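Filling the fruit basket

Rinse your Tendberg basket, dry it well and stand it on a cloth. Now for the fun part!

1. Start with the big fruit. A large orange makes a lovely anchor, and the oval holes let air in all round it.

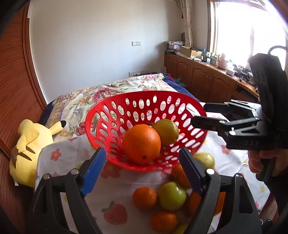 2. Add pears and apples next. Hold a pear by its sides (gently, they bruise so easily!) and lower it in.

Note: turn any scarred or speckled skin inwards if you're fussy. We rather like it on show.

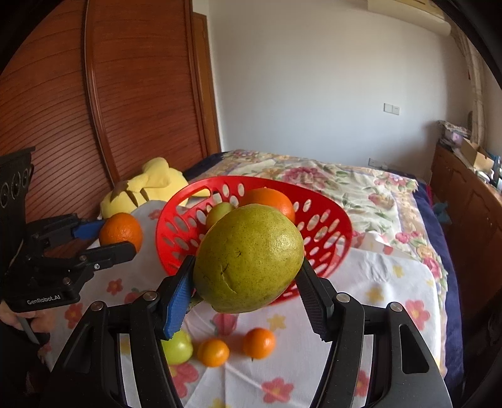
3. Tuck mandarins into the gaps last, and stop when they reach the rim.

Caution: don't pile fruit above the rim, and take out anything soft straight away.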